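Laundry thread. The Felholm drawers arrived and I'm redoing the whole wardrobe before the end of August.

1/ Starting point: 38 T-shirts between two people. I know because I put them all on the bed and counted. A few of them haven't been worn since we lived on Marlow.

2/ The old system was flat stacks on a shelf. You pull one from the middle and the top half slides off. We lived like that for years.

3/ New drawers are the shallow ones. I wanted the deep ones but they were out, and the shallow ones fit under the window – so fine.

4/ Shirts get folded long and narrow first, then in 3 from the hem up. They stand on edge in the drawer and you can see every one of them.

5/ Collared shirts do not stand up well folded this way. Mine go back on hangers.

6/ Somebody asked about folding boards. I had a Kilano one. It works, but it's sized for adult mediums, and anything bigger hangs over the sides and you end up fixing it by hand. Gave it away.

7/ What helped more was folding on a table instead of the bed. A mattress gives under your hands and the sleeves never lie flat. Any hard surface at hip height will do.

8/ Order I work in: everything out of the basket that's the same kind of thing, then fold, then stack by color. Socks last. I don't fold socks, I just pair them and throw them in.

9/ Thin jersey is the worst. It curls at the hem as soon as you let go. I smooth it from the collar down with the side of my hand and fold right away.

10/ Halfway point with the shirts:
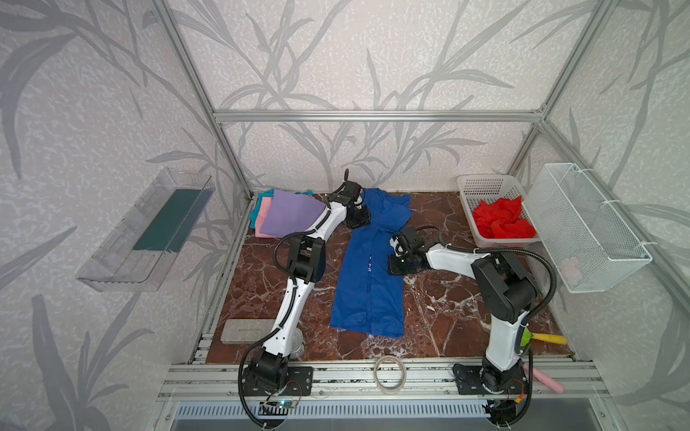 Blue one partly folded, top still crumpled. Purple and pink on the stack, red in the basket.

11/ The blue is the one I redo most. I get the long fold okay and then the top bunches up. If it's bad I shake it out and start over, it's quicker than tugging at it.

12/ Drawer count so far: two full, one half. The half one is gym stuff and I'm leaving space in it.

13/ Towels are next. They're the heavy Azevedo ones and I don't think they'll go in these drawers at all – probably back to the hall shelf, folded in thirds.

14/ Will post the drawers once the towels are sorted. Bag for donation is by the door, nine shirts in it so far.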